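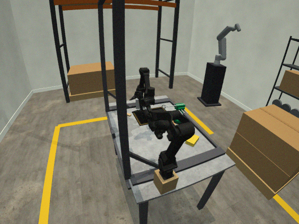 Home | Units | Handouts | Lab booking | Search

Unit 4: Frames, planning scenes and the wrist view
Course handout, revised February 22, 2026

4.1 Scope

This unit covers the software between the camera drivers and the joint controllers. It assumes you have finished the Unit 3 exercises and have a working Killuvetti installation. All exercises run in simulation. The hardware interface is covered in March.

Killuvetti is the simulator, Firngate is the planner and Vandenberghe is the logging and replay tool. Their configuration files share one format but not one set of defaults. In particular, Firngate reads angles in radians and Vandenberghe prints them in degrees.

4.2 Frames

Every pose in the system is stored relative to a named parent. The arm used in the exercises has its base frame on top of the wooden mounting block at one end of the table. The table frame is separate, with its z axis normal to the work surface. Do not merge the two, even when the transform between them is constant. Later exercises move the block.

The second arm, the light grey one on the pedestal, has its own base frame and takes no commands in this unit. It is still loaded into the planning scene as a static body. Deleting it to save time gives plans that fail validation.

Write transforms as parent first, child second. A transform from table to gripper gives the pose of the gripper expressed in the table frame. Most marks lost on this unit last year were for inverses applied in the wrong place.

4.3 The planning scene

Firngate checks collisions against simplified geometry. The uprights and beams of the overhead structure are modelled as boxes, and the table as a single slab with padding. Small objects on the table are loaded from the scene file and given convex hulls.

Convex hulls are adequate for a sponge or a carton. They are poor for a tray, where the hull fills in the interior, and for pliers, where it closes the gap between the handles. For the tray, set the decomposition flag and accept the extra checking time. The reference scene decomposes into 19 convex parts and the planner should report that number at start-up. If it reports fewer, the flag has not been read.

Allowed contacts are listed in pairs. The default list permits the mounting block to touch the table and nothing else. Add finger-to-object pairs only for the duration of a grasp and remove them at release - a pair left in place hides real collisions in every later plan.

4.4 The wrist view

The wrist camera moves with the gripper, so its extrinsic transform is fixed relative to the gripper body. The fingers therefore appear in the view at all times and must be masked before segmentation. Build the mask from the rendered gripper model at the current finger opening. A mask drawn by hand is valid for one opening only.

Partial views are normal at close range. An estimator that needs a complete outline will fail on most of them. Report a low confidence and let the planner request another viewpoint.

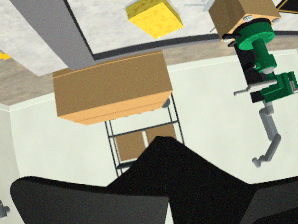

4.5 Exercise

Load the Clulliten log set in Vandenberghe and replay run 283. For each wrist view, compute the gripper pose in the table frame and compare it with the logged value. Then repeat for run 304, in which the base transform was deliberately altered, and find the error.

Submit the script and one plot per run.

0 comments | 4 shares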